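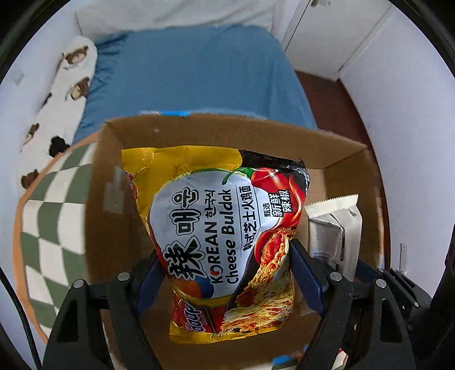 即席麺の賞味期限は、何を基準に決められるのか。

油揚げ麺の場合、主に油脂の酸化の進み方を基準とする。保存試験で酸価、過酸化物価、官能評価の推移を測り、いずれかが限度に達した時点までの期間に安全係数を掛けて表示期間とする。ノンフライ麺では油脂が少ないため、吸湿と香りの低下が先に問題になることが多い。

食品保存学 第6回 配布資料
乾燥食品の品質変化と包装

1 水分活性
水分活性(Aw)は、食品の水蒸気圧を同じ温度の純水の水蒸気圧で割った値である。含水率とは別の量であり、含水率が等しくても成分が違えばAwは異なる。微生物の増殖下限は、一般細菌で0.90前後、酵母で0.88前後、かびで0.80前後とされる。乾燥麺のAwはこれらを大きく下回るため、未開封であれば微生物による腐敗は主な劣化要因にならない。
ただし、Awを下げるほど安定になるとは限らない。脂質の自動酸化速度は単分子層吸着の領域付近で最小となり、それより乾燥側では再び上昇する。第4回で配った安定性地図を参照すること。

2 脂質の酸化
自動酸化は開始、成長、停止の各段階からなる。過酸化物価は初期のヒドロペルオキシドの蓄積を示すが、後期には分解が生成を上回り、値が下がる。過酸化物価が低いことだけで新鮮と判定してはならない。酸価は遊離脂肪酸の量を示し、揚げ油の履歴にも左右される。試験報告では、必ず両者を並べて記載する。
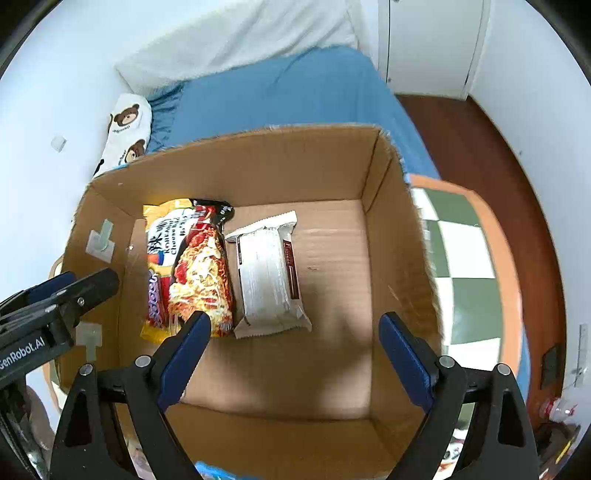 促進試験では保存温度を上げて反応を速める。温度係数Q10を2と仮定すると、温度が10℃上がるごとに反応速度は2倍になる。20℃で保存する製品を40℃で試験した場合、促進倍率は4倍である。演習で扱うWada試料は40℃で173日目に官能評価の限度に達した。20℃に換算すると692日となる。安全係数を0.8とすれば553日で、端数は切り捨てる。
Q10は反応ごとに異なる。油脂の融解や糖のガラス転移をまたぐ温度域では、この外挿は成り立たない。

3 包装材料
乾燥食品の包装に求められる性質は、水蒸気遮断性、酸素遮断性、遮光性、ヒートシール性、突き刺し強度である。単層フィルムですべてを満たすのは難しく、積層が一般的である。アルミ蒸着層は遮光性と遮断性を高めるが、折り曲げによる亀裂で性能が落ちる。透過度は平らな試験片と屈曲後の試験片の両方で測る。
演習ではTuteck(蒸着積層)とSaltero(無蒸着積層)の2試料を比較する。試験片は各自で切り出し、シール部を含めないこと。

4 外装箱の保管
段ボールは湿度が上がると圧縮強さが低下する。長期の積み重ねではクリープも加わるため、短時間の圧縮試験の値をそのまま許容荷重とはしない。空箱の圧縮強さが600 Nで、湿度と期間を含む安全率を4とするなら、最下段の許容荷重は150 Nである。
箱は臭気を遮断しない。防虫剤や洗剤と同じ棚に置くと、内装フィルムを透過した成分が麺に移ることがある。

課題
(1) Q10を3とした場合のWada試料の20℃換算日数を求め、上の結果との差を論じよ。
(2) 過酸化物価が途中から低下した試料について、追加で測るべき指標を挙げよ。
(3) 7月の倉庫を想定し、外装箱の安全率を見直す際に必要なデータを列記せよ。

提出はA4用紙2枚以内。単位のない数値は採点しない。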